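How to Tape a Hockey Stick Blade

A new tape job takes five minutes and changes how the puck feels on your blade. The method below is the one we teach at the Firo youth program, and it works for forwards and defensemen alike. Goalies tape differently and have their own page.

What you need

One roll of cloth hockey tape, black or white
Scissors
A block of stick wax
An old towel

Step 1. Strip the old tape

Pull off all of the old tape, starting at the toe. If it leaves glue behind, rub the blade with the towel until it stops feeling sticky. Look for cracks along the bottom edge while the blade is bare. A chip at the heel can be taped over, but a soft spot in the middle means the blade is on its way out.

Step 2. Start at the heel or the toe

Most players start at the heel and work toward the toe. The overlaps then face the toe. Gerrit Kruger, who runs our Tuesday skills night, goes toe to heel and says the puck rolls off cleaner on his wrist shot. Try both and keep the one you like.

Step 3. Wrap the blade

Hold the stick with the blade up and the shaft between your knees. Lay the end of the tape on the bottom edge and wrap straight around the blade. Overlap each turn by a quarter inch. Pull firmly, but stop short of stretching the tape, or it will creep back and wrinkle. Smooth out each pass with your thumb before you start the next.

Step 4. Finish the toe

You can stop an inch short of the toe or cover it. To cover it, run the last two turns past the end, then trim the extra with scissors so it follows the curve. Leave a small lip and press it flat.

Step 5. Wax it

Rub wax over both faces and along the bottom. Two light coats hold up better than a thick one - heavy wax picks up snow. Press it in with the side of your hand.

When to retape

Retape when the bottom edge wears through or the tape starts to lift. For our players at the Trestska rink that is every second or third skate. Younger kids can usually go longer. Keep a spare roll in your bag, and put the scissors in a side pocket, away from your skates. 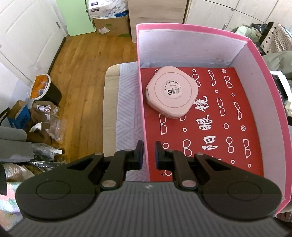
Pink box with an eyeglasses print on the bottom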